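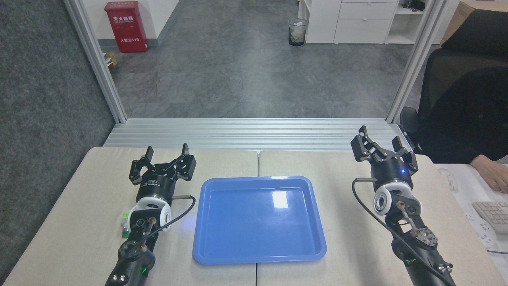 Can a robot clear and sort the things on a table without a person helping it?

In a laboratory, with objects it has met in training, it often can. In an ordinary kitchen or a small workshop it still needs a person close by, and the person is usually faster.

Lecture 6. Chores and machines: where are we now?
Course: Introduction to Service Automation, Hutberg evening program
Version of December 17, 2023

6.1 What we mean by a chore

In this course a chore is a short job which people do many times and do not want to think about. Folding a towel is a chore. Putting screws back into the right box at the end of a shift is also a chore. For an engineer these jobs are difficult for the same cause that they are boring for us: every time they are a little different, and we correct the differences with our hands before we notice them.

Compare it with welding on a car line. The part arrives in the same place, in the same position, and the robot repeats one path. Such work was solved long ago and I will not discuss it tonight.

6.2 The tray task

Please read again the task sheet from Lecture 5. Two arms stand at a table with a tray between them. The arms must put small parts into the tray, lift the tray together and set it down at the far side of the table.

Think about which step is the hardest. Most students answer "picking up the parts". It is hard, but there are good methods for it. Lifting with two arms brings a different problem. When both grippers hold one stiff object, they are connected through this object. If the left arm rises a little faster, the tray tilts, and the parts slide to one side. If the arms pull a little away from each other, one of the fingers may lose the edge.

Shiny surfaces are a second problem. Smooth plastic under a ceiling lamp gives a white spot in the camera image, and the spot moves when the camera moves. A simple program may take it for an object. Matte parts are easier, but nobody chooses dishes for his home by this rule.

6.3 The case of Fodosham

We will use the Fodosham workshop as our case until the end of the course. It packs spare parts for sewing machines. In the trial, a two-arm cell filled trays during the day while a worker did the same job at the next bench.

Trays attempted by the robot: 532
Trays in which a person had to step in: 30
Parts in the training set: 2,000

Students like the second line very much. Before you like it too, ask what "step in" means. In the trial report it means that somebody touched the tray or the robot. It does not include the time for loading the parts, wiping the camera glass or starting the program again after lunch. Ask also who did these things and if their hours were counted.

6.4 Home is harder than the shop floor

At Mandagi, the test apartment from Lecture 4, the same type of arm had to empty a dish rack. There was no fixed table height, the cups were of different shapes, and the light changed in the afternoon. The developers began to move the furniture to help the robot. I think it is fair to write this in a report, but it must be written.

The Patarach software, which you will install for the exercise, lets you change the light and the table height separately. Please change only one of them at a time.

6.5 To prepare for the January meeting

Choose one chore from your own home or work. Write down its steps in the order you do them, including the small corrections. Mark every step in which you use touch and do not look.

Bring one page, printed. Drawings by hand are welcome. The reading is chapter 3 of the course reader, without the last section, which we will do together in class.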